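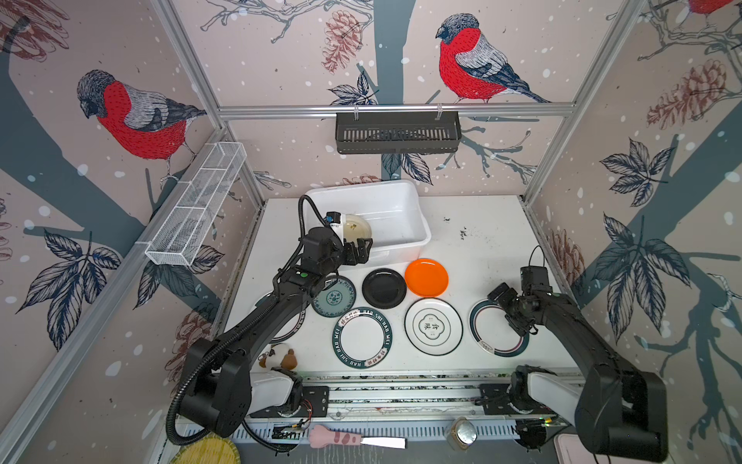 Vajilla desparejada: criterios para vaciar la mesa

Cisteo gestiona el menaje de varios comedores pequeños y no exige que los platos sean iguales. En su inventario de agosto constaban 3.793 piezas, con aproximadamente 700 modelos distintos. Preguntamos a la responsable de menaje por el paso de la mesa a la cubeta.

La primera decisión, explica, es el orden de retirada. «Empezamos por lo que queda más cerca de la cubeta. Si se empieza por el fondo, el brazo pasa por encima de todo lo demás y aumentan los golpes en el borde». Los cuencos van a un lado, porque ocupan altura y no dejan apoyar bien los platos.

Sobre el recipiente es concreta: plástico blanco, rectangular, de borde vuelto. «El blanco deja ver las esquirlas de un plato negro o naranja. Las de loza blanca hay que buscarlas con la mano enguantada». Las cestas colgadas en la pared, una negra ranurada y otra de malla blanca con compartimentos, no las emplea para platos llanos – el peso recae en los enganches.

El papel pintado, con camachuelos y piñas, lo considera indiferente para el trabajo, salvo por la limpieza: exige paño casi seco.
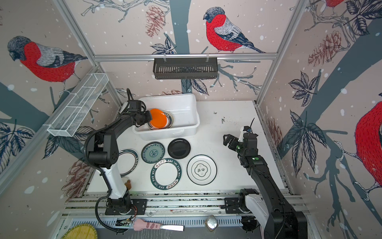 En Szulc, en cambio, sostienen que conviene clasificar por diámetro antes de cargar nada, y que el color solo sirve para contar al final. La responsable lo admite para lotes de más de 100 piezas. «Con una mesa pequeña, clasificar cuesta más que cargar».

Coinciden en la inclinación: el plato se apoya de canto contra la pared de la cubeta y el siguiente contra el anterior, sin encajarlos a presión. Cisteo retira del servicio toda pieza con una mella de más de 3 milímetros. Las que tienen letras o emblemas impresos se revisan aparte, por el desgaste de la decoración.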